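Group 3 project report, Land and Water Practicum, January

Authors: Yaowalak Sriwong, Samran Luangrath, Fongchan Thaweesak

Site supervisor: Ketsara Nilsuwan

# Seedling survival on the Hemmin riparian strip under two guard types

## 1. Background

The Hemmin is a minor tributary that joins the main river below Nivthorpe. Its east bank was grazed to the waterline until the lease ended, and the bank has slumped in several places. The landholder at Lodham agreed to fence off a strip along the bank and have it planted with local species. Planting was finished before our group joined, so we had no say in species mix or spacing.

Our task was to find out whether guard type affected first-season survival. Two types were used: a solid plastic sleeve and an open mesh guard. The mesh costs less and can be reused, and the landholder wants to use it alone on the next section if survival is comparable.

## 2. Site and planting records

The strip is divided into an upper section, which is sandy and drains fast, and a lower section on heavier soil that floods in most winters. Planting sheets kept by Nuanchan Srithong list 1,253 seedlings. Guard type was assigned by row, alternating, except at the downstream end, where sleeves ran out and every row received mesh. We left that end out of the comparison between guards but kept it in the overall count.

Three rows on the planting sheets had no species code. These were identified in the field where a live plant was present and recorded as "unknown" where it was not.

## 3. Method

Each row was walked once by two people, one reading and one recording. A seedling was scored as:

- alive, if any green leaf or green stem tissue was present
- dead, if the stem was brown and snapped when bent
- missing, if the guard was empty or gone

A scratch test with a thumbnail was used on stems with no leaves. Dead and missing were combined for analysis. Height was measured from soil level to the highest live bud, with the guard left in place.

Soil moisture was read with a handheld probe at 47 points, all between rows. Readings were taken before noon to limit the effect of surface drying.

## 4. Results

Of the 1,253 seedlings planted, 1,112 were alive at the time of the survey. Losses were concentrated in the upper section. In the lower section, most losses were missing plants, and many of their guards were found against the fence with flood debris.

Survival was slightly higher in sleeves than in mesh in the upper section. In the lower section the order was reversed: sleeves had caught more debris and a larger share had been pushed over. The difference in the lower section held when the two rows closest to the water were removed.

Height showed a clearer pattern. Seedlings in sleeves were taller but thinner, and several leaned when the sleeve was lifted. We did not measure stem diameter, which would have made this result more useful.

Moisture readings were lower in the upper section, as expected. There was no difference between rows of different guard type, but the probe points were too far from the stems to detect one.

## 5. Limitations

Guard type was assigned by row, so any difference between rows is mixed with the effect of the guard. Browsing damage was noted only when it was obvious, and the two recording pairs did not use the same threshold. One season is too short to judge establishment.

## 6. Recommendations

1. Use mesh guards in the lower section, with two stakes per guard.
2. Keep sleeves in the upper section for one more season.
3. Mark every tenth seedling with a numbered tag so that the same plants can be measured again.
4. Record stem diameter along with height.

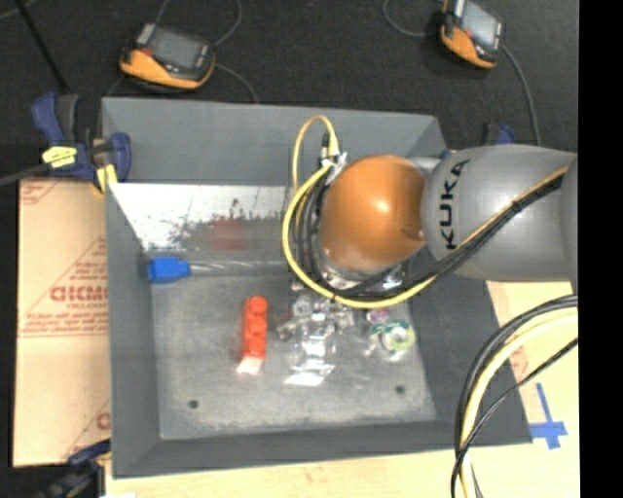 ## 7. Data and contacts

Row sheets, the cleaned spreadsheet and the probe readings are in the Pokatier shared folder under "Hemmin_survey". The original planting sheets are held by Nuanchan Srithong and should be requested from her directly. Samran Luangrath entered the row data and can answer questions on the codes. Rows 3 and 4 were entered twice in the first version of the spreadsheet; use the later one.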